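회사 소개 | 훅브리지(Hukbridge)
소형 액세서리 분류·보관 서비스

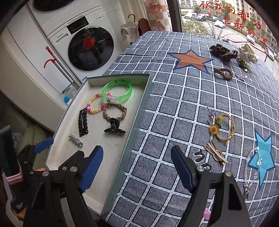 1. 사업 개요

훅브리지는 헤어 액세서리와 소형 장신구의 분류, 보관, 재포장을 수행하는 업체이다. 취급 대상은 머리끈, 스크런치, 집게핀, 똑딱핀, 리본핀, 팔찌, 목걸이, 귀걸이이며, 한 변이 5cm를 넘는 가방류와 모자류는 접수하지 않는다. 의뢰인은 개인 가정, 소규모 판매점, 공방으로 구분된다. 2020년 9월 19일 현재 분류표에 등록된 품목 코드는 615개이다.

대표는 마흐무드 에자트(Mahmoud Ezzat), 분류 기준과 품목 코드 관리는 라드와 사미르(Radwa Samir)가 담당한다.

2. 작업 방식

작업은 펼침, 1차 분류, 2차 분류, 수납의 순서로 진행한다. 펼침 단계에서는 물건을 천 위에 서로 겹치지 않게 놓는다. 평평하고 단단한 작업대보다 천을 깐 면을 우선 사용한다. 구슬이나 작은 참 장식이 굴러가는 거리가 짧고, 금속 장식이 바닥면에 긁히는 일도 줄어든다. 가정 방문 작업에서는 침대 위를 그대로 작업면으로 쓰는 경우가 많다. 격자무늬 천은 칸을 구획으로 이용할 수 있어 품목 간 간격을 맞추기 쉽다.

1차 분류용 용기로는 얕은 직사각형 상자 뚜껑을 쓴다. 깊은 상자는 아래쪽 물건이 가려지므로 이 단계에서는 제외한다. 뚜껑 안쪽이 밝은 색이면 검은색 집게핀과 똑딱핀의 윤곽이 잘 구분된다. 투명 또는 반투명 팔찌는 바닥색에 묻히기 쉬우므로 가장자리 쪽에 따로 둔다.

3. 분류 기준

가. 고정 방식: 탄성(머리끈, 스크런치, 신축성 구슬 팔찌), 집게, 똑딱, 고리·체인, 고정 장치 없음(뱅글)
나. 주재료: 직물, 플라스틱, 금속, 목재, 혼합
다. 부속물: 참, 스톤, 스터드, 글리터, 인쇄 문구
라. 상태: 정상, 세척 필요, 수선 필요, 폐기 협의

두 가지 이상이 결합된 물건은 분리하여 각각 등록한다. 예를 들어 스크런치에 집게핀이 물려 있으면 직물·탄성 1건, 집게 1건으로 처리한다. 참 장식이 달린 머리끈은 분리하지 않고 부속물 항목에 표기한다. 한쪽만 있는 귀걸이는 짝이 확인될 때까지 별도 봉투에 보관하며, 작업 종료 시점까지 짝을 찾지 못하면 의뢰인에게 목록으로 통보한다.

색상은 분류 기준으로 사용하지 않는다. 초기에는 색상별 수납을 병행하였으나 무늬가 있는 리본과 여러 색 구슬 팔찌의 위치가 작업자마다 달라 6월에 폐지하였다. 의뢰인이 요청하면 수납 단계에서만 색상 순으로 배열한다.

4. 수납 및 포장

체인 목걸이는 고리를 잠근 상태로 한 점씩 넣는다. 집게핀은 이빨 방향을 통일하고, 글리터 마감 제품은 직물류와 같은 칸에 넣지 않는다. 리본핀은 눌림을 피하기 위해 맨 위 칸에 배치한다.

수납함은 자체 규격인 프루메오(Prumeo)와 몬토야(Montoya) 두 종을 사용한다. 프루메오는 칸막이 고정형으로 가정용, 몬토야는 칸막이 이동형으로 판매점용이다. 두 규격의 뚜껑은 호환되지 않는다.

5. 연혁 및 처리 실적

설립 당시에는 드린드비(Drindby) 작업장에서 판매점 재고만 취급하였다. 이후 가정 방문 작업을 추가하고 품목 코드 체계를 현재의 형식으로 개정하였다. 직전 회계연도 처리 수량은 3,634점이며, 이 중 1,350점이 가정 의뢰분이다. 나머지는 판매점과 공방의 재고 및 반품이다.

6. 의뢰 안내

접수 시 대략의 종류와 보관 상태를 적어 제출한다. 사전 정리는 필요하지 않다. 엉킨 체인은 풀지 말고 그대로 전달한다. 귀금속 감정, 도금, 재료 성분 검사는 업무 범위에 포함되지 않는다. 수선은 탄성줄 교체와 고리 교체에 한하며 견적서를 별도로 발행한다.

분류 기준 문의: 라드와 사미르
방문 일정 및 견적 문의: 드린드비 작업장 접수처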